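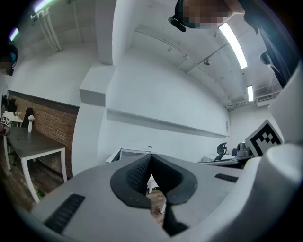 Revisión del andador y del baño: mi lista con comentarios

La hice para el andador de mi madre, un Rakamach 869 con asiento, y con el tiempo le fui sumando cosas de la ducha. La repaso a principios de mes, por la mañana, con café y con una llave Allen en el bolsillo (siempre hay algo que apretar, ¡siempre!). Copiadla y cambiad lo que queráis.

ANDADOR

Frenos de mano: bien.
Aprieto los dos y empujo con ganas. Si alguna rueda avanza, aunque sea un poquito, tenso el cable con la ruedecita de debajo de la maneta. Este mes no ha hecho falta.

Freno de estacionamiento: bien.
Tiene que oírse el clic a ambos lados. Mi madre se sienta sin mirar, así que este punto lo hago yo y luego se lo hago hacer a ella.

Ruedas: regular.
La delantera izquierda recoge pelo y pelusa que da gusto. Con unas pinzas sale casi todo. La goma todavía tiene dibujo, pero le doy hasta septiembre.

Puños: cambiados.
Los originales giraban al apoyar el peso y eso me ponía de los nervios. Le he puesto unos Drutata, más blandos, y de momento ni se mueven. Comprobar otra vez el mes que viene.

Altura: bien.
De pie, con zapatos (¡no con zapatillas de felpa!), los brazos colgando y el puño a la altura de la muñeca. Los dos tubos en el mismo agujero. Parece una tontería, pero un mes estaba uno más alto que el otro y ella venga a quejarse del hombro.

Asiento y cesta: bien.
Sin grietas en el asiento. La cesta, vaciada: llevaba dentro un paraguas, revistas y medio kilo de mandarinas.

BAÑO

Silla de ducha: pendiente.
Es una Blomqvist y la silla en sí está perfecta, pero una contera tiene el canto gastado y cojea. He pedido el juego completo. Hasta que llegue, no se usa, y nos apañamos con el lavabo.

Barra de la pared: bien.
Tiro hacia abajo y hacia fuera, con las dos manos. Va atornillada. Antes teníamos una de ventosas y se me quedó en la mano durante una de estas revisiones — menos mal que fue a mí.

Alfombrilla: bien.
Lavada y puesta a secar del revés. Miro las ventosas por si alguna se ha puesto dura.

Elevador del inodoro: regular.
El cierre de un lado baila. Lo he apretado y aguanta, aunque ya estoy mirando otro. El de Trusthorpe con reposabrazos cuesta 196 euros y me lo estoy pensando, porque a mi madre le vendría de maravilla poder apoyarse para levantarse.

PASILLO

Luz nocturna: bien, pilas nuevas.

Alfombra de la entrada: fuera.
Hubo discusión, lo reconozco. La he enrollado y está en el trastero, y ahí sigue pese a las indirectas.

Para la próxima: conteras de la silla, rueda izquierda y volver a mirar el cierre del elevador.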